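The Patience Business
Teaching a robot by hand is sold as the easy way. It takes a lot of hands.

By Jelle Verschueren 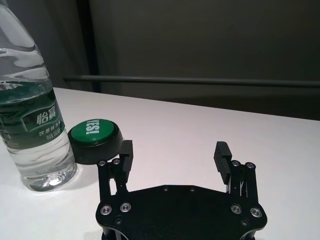 The pitch goes like this. You don't need a programmer anymore. You take hold of the arm, or you sit down at a controller across the room, and you do the job yourself while the robot records what its joints are up to. Do it enough times and the machine picks up the idea. Anyone who can pick up a bottle can teach a robot to pick up a bottle.

I have heard this from three companies in the past year, and I went to Ostska in September because it was the only one that would let me stay past lunch. The company shares a brick building with a sign printer and a place that repairs dental chairs. Upstairs, behind gray partitions, people spend their working day moving things from one spot on a table to another.

Nele Koster runs the training floor. She used to teach people to drive city buses, and she thinks the two jobs have more in common than her engineers would like.

"A new driver watches me and learns the route," she told me. "He also learns that I brake late. I never meant to teach him that."

The job that week was about as simple as a job can get. There was a bottle of water and a fat push button, black underneath, with a green cap that said "YES!" on it. The operator was supposed to bring the gripper over, close it on the bottle, set the bottle down somewhere else, and then press the button. The quota was 40 clean runs per operator per shift. A run with a long pause in it didn't count, and neither did one where the fingers bumped the bottle on the way in.

I asked for a turn. Koster gave me a pair of hand controllers and a screen showing what the wrist camera saw, and I was bad at it right away. You lose your sense of depth first. The bottle looks close, then it looks very close, and then you've shoved it. A clear bottle full of water is a mean thing to hand a beginner, all bright glints and bent light, with the label the only part you can really aim at. I wondered what the software was aiming at. Koster said she wondered too.

That is the part the pitch skips over. When I learned to use a corkscrew, my uncle told me what mattered and slapped my hand when I got it wrong. The robot gets no such talk. It gets camera pictures and joint angles and has to work out for itself which bits were the task and which bits were me scratching my nose. If every run on file has the bottle to the left of the button, the machine may well decide that "left of the button" is what a bottle is.

Ostska's answer is more runs, with the objects moved, the lights changed and a different person at the controls. For the bottle job they had planned on 165 runs. By the time I visited they were past 400, and the trained arm still had trouble if the bottle stood near the back edge of the table. In the test I watched, it got the bottle and pressed the button in 21 tries out of 40. Everyone in the room seemed pleased. I would have been less pleased if it were my bottle.

To be fair to them, the old way is no picnic either. A packaging plant in Skavport that I wrote about two years ago paid an outside engineer for most of a winter to program one arm to load one shape of tray. Then the tray changed. A shop that can retrain its own arm in a few afternoons has something of real value, and I believe that day could come for some jobs. Dull ones, mostly, with good light and stiff parts.

But look at who is doing the work in the meantime. Prendergast, a staffing outfit that supplies operators to Ostska, lists the position as "no experience required." The operators I met were careful and quick, and a couple of them had a touch on the controls I couldn't get near. Their skill goes into the files. Their pay, as far as I could find out, does not go up when the files get better.

Koster's rival across town, Grullen, says its next system will need only a handful of demonstrations. I asked her if she believed it.

"I'd like to see the table," she said. "Then I'd like to move the bottle."

She went back to the floor after that. An operator had finished his fortieth run and wanted to know if the one with the wobble in it counted. She played it back twice and said no.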